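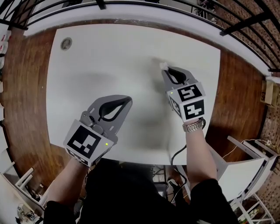 Two hand-held grippers over a white tabletop.

Bring back the episode where they get stuck in the lift

I have been watching Grevari, along with everyone else who pays for Peko and has run out of programmes about baking. It is very handsome. It has eight episodes, all of which are described by its makers as one long film, and it took me five of them to learn that the man with the beard and the other man with the beard were brothers. I'm told it comes together in the seventh. I'm sure it does. By then I was mostly thinking about my tea.

What I wanted, somewhere around the middle of episode three, was for the lift to break down. The ship in Grevari has a perfectly good lift. People ride in it all the time, looking grim. In any science fiction series made before television became respectable, that lift would have jammed between decks by the fourth week at the latest, with the captain and the person the captain can't stand inside it, and for 40-odd minutes they would have had to talk. Nothing would have happened to the galaxy. At the end they'd have been let out by a cheerful engineer, and the following week it would never have been mentioned again.

We used to call that filler. People still say the word as if they'd found it on their shoe. There are lists online, compiled with a devotion I can only envy, telling you which episodes of a long-running show you can safely skip, and the lift one is always on them. So is the one where the crew swap bodies, the one with the village fete, the one in which the dog is thought to be dead, and the one that consists largely of clips from the others. (I won't defend the clip show. I have limits and so did the people who made them.)

My own education in filler came from Plikeline, which ran for 108 episodes and concerned a haulage firm on a moon. If you never saw it, I can summarise the main plot in a sentence: somebody was stealing cargo, and it was the boss. This was established early, forgotten about for two years, re-established with different actors, and finally resolved in a hurry when the money went. You could cut the important episodes together and be done in an afternoon. A fan has done it, and I have watched the result, and it's dreadful. Every scene is somebody bursting through a door with news. You don't know who any of them are.

The rest of it, the hundred-odd hours that the skip lists would spare you, is where the programme lived. There's an episode in which the drivers try to get a refund on a kettle. There's one about a darts match. In one, the dispatcher, who until then had existed only to say "Copy that" in a worried voice, goes home on leave and sits in her mother's kitchen, and we find out she is funny. She had been on the show for a season and a half by that point. I imagine somebody in the writers' room had simply run out of trucks.

And then, when they killed her off, I was on the sofa in a state that I told my flatmate was hay fever, in January.

I don't believe you can do that in eight episodes, at least with anyone below third place on the cast list. There isn't the time to waste. Every minute of Grevari has been weighed and paid for, and it shows, in the way that it shows when you visit a house where the cushions have been arranged. When the navigator dies (I'm giving nothing away, she has a photograph of her children on the dashboard) the strings swell and the camera drifts off towards a nebula, and I found myself trying to remember whether she was the navigator or the doctor. She had been given one scene about her childhood, placed exactly one episode before it would be needed. You could hear the receipt being printed.

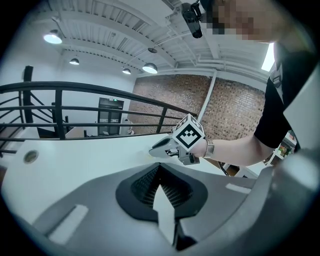
The usual answer to this is that I'm being nostalgic, and the usual answer has a point. A good deal of old filler was filler. It was written over a weekend by people who had 20-odd scripts a year to find and a set that had to be used again. The planets all had the same rocks. Plikeline did three separate amnesia stories, one of them, I think, by accident. There was a whole run about a rival haulage firm, Erraji, whose drivers wore hats so that we'd know they were the rivals, and I would not ask anyone I liked to sit through it.

My friend Estela Saavedra, who is cleverer than me about most things and has a job to go to, puts the case against me with some force. She says she has a finite number of evenings. She says that if a show wants her to spend one of them on a darts match then it had better be an extremely good darts match, and that the only reason I'm fond of the bad episodes is that I was fourteen and it was raining. She liked Grevari very much. She knew they were brothers from the first scene, "because of the ears".

I can't really argue with the evenings. I would only say that I've watched Estela spend most of one choosing what to watch, with the remote held out in front of her like a woman trying to get a signal, and that a darts match would have fitted in there quite nicely.

I'd also say that the eight-hour film is hardly a miracle of economy. Whatever is meant by "tight", it can't be this. Episode four of Grevari is an hour and ten minutes long and its events are as follows: they decide to go to the station, and they go to the station. The lights are low. People stand at windows. A whole chunk of plot that the old shows would have got through before the adverts has been rolled out thin to cover the tin. So we do still have filler; we've just taken the jokes out of it and stopped letting it have its own story. The lift episode had a beginning and an end. You could come in from the shops, never having seen the programme in your life, and understand that two people who disliked each other were stuck in a lift. Try that with episode four of Grevari. Try it, for that matter, if you've seen one to three but had a phone call during two.

Part of this comes down to how the things are sold. A channel that had to fill the same slot every week wanted you to be able to drop in. A service that has your card details wants you to be unable to leave, and the way it does that is to stop every episode half a minute before anything is settled. Peko starts the next one while you are still looking for your slippers. I've finished whole series in this fashion without at any stage having decided to. I couldn't tell you my favourite episode of any of them, and I suspect the people who made them would be hard pushed as well. They come out of the oven as a tray.

Compare the state of affairs among lovers of Plikeline, who are few but thorough. The forum I used to lurk on has a thread ranking all the episodes that has now reached 2875 posts, and the argument is almost entirely about the small ones. The big two-part finale barely comes up. The kettle has its partisans and so does the fete. A man called Said Ramadan, whom I have never met and feel I would know anywhere, has written, by my estimate, 900 words on why the darts match is the best hour of television ever broadcast in English, with a section on the oche. He is wrong, it's the mother's kitchen. But I read every word, and I went back and watched the darts again that night, and he's right about the oche.

I have looked for the equivalent thread about Grevari. There's plenty of talk. It's nearly all about what will happen: who is in the pod, what the signal means, whether the bearded one is dead or just resting. Once they tell us, I can't see what will be left to say, and the whole crowd will fold up its chairs and go and stand outside the next one.

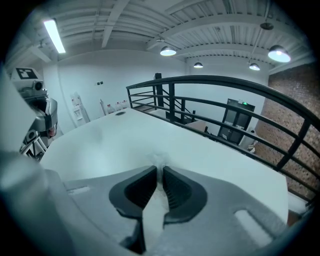

A two-jaw gripper with ridged black fingertips, over a white tabletop.

I should be fair and admit that some people are still at it. The comedies never quite stopped. Hospital dramas will always have somebody arriving with something stuck in something. Detectives, bless them, continue to solve a murder and go to the pub. None of these get the long respectful articles, and their makers are not asked about their influences, but they turn up and do the job, and I notice they're what people put on when they're ill. I had flu in the spring and it did not once occur to me to reach for the nebula.

Nor do I want 108 episodes of everything. I've seen what it does to actors; by the end of Plikeline the boss was reading his lines off a clipboard, and his character had not previously owned a clipboard. Twelve would do, or ten. Give me the eight you were going to make anyway, with all the standing at windows, and then two more in which nobody learns anything about the signal. Put them in the middle. Let the cook have one. There is a cook on Grevari, he's in the back of shot in nearly every mess scene, ladling away with real conviction, and I've grown to believe that he disapproves of the captain. I'd like to know why. I would happily give up the whole of the trip to the station for it.

A second series has been promised and I will of course be watching, having learned nothing. If the lift so much as judders, I'm ringing Estela.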